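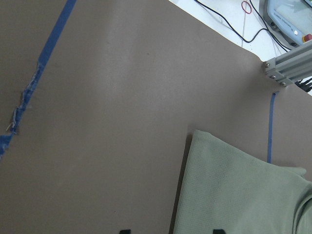

Ticket 113: Tape on the folding table is coming apart
Opened by: Gertraud Pfister
Area: Ketidham, linen room
Priority: low
Status: waiting for material

Description of the problem

The blue tape on the brown board of the folding table is damaged. It is the wide strip on the left, which we use as the border for the cloths. In one part the edges are torn and small white threads are coming out of it. In some places the tape is gone and the table shows through. The piece above the damage is still straight and clean, so I think it is only one section that must be repaired.

The narrow blue line on the right side is a different tape. Please do not remove it, we need it for the fold of the green cloths.

Why I report it: the threads stick to the waffle cloths. I found them on 6 green cloths this morning and had to pick them off by hand. The cloth with the fine grid is the worst for this, the threads go into the weave.

What I already tried

1. Pressed the loose edge down with my thumb. It stayed down until lunch.
2. Cut the longest threads with small scissors. After one more stack there were new ones.
3. Put a short piece of new tape over the bad part. This made a step, and the cloths caught on it when I pushed them to the border. I took it off again.

Reply from Plidik service desk, 10:40

Thank you for the report. Can you tell us the width of the wide tape, and if there is glue left on the table where the tape is missing? Please do not use a metal scraper, the surface is matt and it will show every scratch.

Reply from Gertraud Pfister, 11:15

I measured 30 mm at the good part. I passed a finger over the open places and it feels a little sticky, but I see no thick glue. There are also a few very small dark specks on the table. I don't know if they are dirt or belong to the surface, and I have not rubbed them.

Reply from Plidik service desk, 14:05

We suggest to replace the wide strip in full and not to patch it. Steps:

- Mark both ends with pencil before you pull anything off.
- Pull slowly and flat, back over itself. Warm it with a hair dryer if it tears.
- Wipe the sticky places with a soft cloth and warm water with a little dish soap. Let it dry.
- Put the new tape in one piece and press from the middle to the ends.

We have no tape of this width in the store. Pelletier has it on order for us, item 32 on the May list.

Reply from Gertraud Pfister, 14:30

Understood, I will wait for the roll. Until then I fold the green cloths further to the right, away from the torn part. Please leave the ticket open. And one question: must the new tape be the same blue, or can it be white? The blue is easier for me to see on the brown.

Reply from Plidik service desk, 14:50

Same blue is ordered.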